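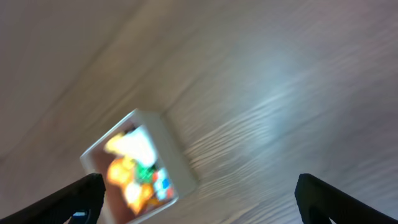
The toy lending service at the Lerkulside Family Centre began its current sorting program with a single decision about containers. Until last March, everything returned by families went into deep lidded tubs, and staff emptied each one onto the floor to find what was inside. The centre now uses open boxes, among them the square white one on the pale wooden table, where orange, yellow and green pieces are plain to see without anything being lifted out. "A child should be able to look in and choose," the service coordinator told us when we visited on 9 March 2021. "So should the adult who has to put it all away."

The collection stands at 144 boxes, of which 80 are on loan at any time. Each is limited to 15 items, a figure the coordinator described as the outcome of some argument. "We started at 25. Parents said they spent the evening looking under the couch."

Colours are mixed on purpose. An earlier trial at the Daltivham branch had grouped items by colour, and the coordinator recalled that it pleased visitors more than it pleased children. "They tipped three boxes together within minutes. We took the hint."

Returned boxes are checked on a table, and damaged pieces are set aside for repair. Asked whether the centre would consider going back to lids, the coordinator was brief. "For the car trip home, yes. We lend a cloth cover for that. On the shelf they stay open."

Loans are free to residents of Lerkulside and Daltivham.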